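Robot club round-up, 28 December 2022

Well, we got to the end of term with everything still bolted together, which is more than I could say last year! Thank you to everyone who came along to the Skudness open evening and stayed to ask questions, and sorry to the family who wanted to see the line-following buggies. They're in bits in a crate under my stairs until we get the new wheels.

Most of our time since half term has gone on the picking project. The idea came from Ekkachai Inthanon, who joined us in May and has been pushing us ever since to try something with real shopping in it instead of wooden blocks. Blocks are easy. They have corners, they stay where you put them and they don't crackle. A bag of sweets does none of those things, and the first time we tried one I'm fairly sure I said something unsuitable for a newsletter.

So the hand-held grippers have been going home with members over the holidays, with a simple enough job: find a box, fill it with snacks, and pick things out of it again and again while the camera on the gripper records the lot. We're aiming for 1000 goes by the time we meet again. That sounds a lot until you've done your first evening of it, when you realise how quickly they add up (and how quickly your wrist starts to complain).

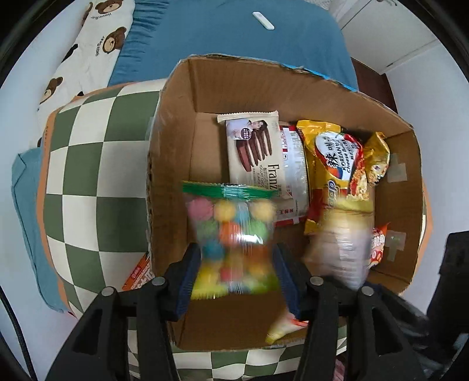

The hard part is getting both fingers down either side of a packet without shoving it into its neighbours. Go in too wide and you catch the cardboard, go in too narrow and you just squash the top. My own trick is to come in slowly and let the pads touch before I squeeze, but the younger members all go in fast and seem to do just as well, so make of that what you will.

Shiny packets are a pain as well. The light bounces off the plastic and whatever is printed underneath disappears, and foil is no better. Please don't go round setting up special lamps at home though - we want ordinary rooms with ordinary lighting, glare and all. Do vary what's next to what in the box, and if something topples over, leave it toppled and carry on.

A few bits of housekeeping. We have three grippers out on loan and two more waiting for new screws, so if you'd like a turn please put your name on the list and I'll get to you. Keep the cable out of the way of your elbow. Copy your recordings on to the club drive before you hand the gripper over, and write your name on the memory card envelope, in capitals if your handwriting is anything like mine.

Next term we're off to Trirkcombe for the friendly against the Quinlan lot, who beat us soundly last time and were terribly nice about it. I'd like us to have the arm picking from a mixed box by then, even if it's slow. Ekkachai thinks we can manage it. I've said I'll bring the biscuits either way.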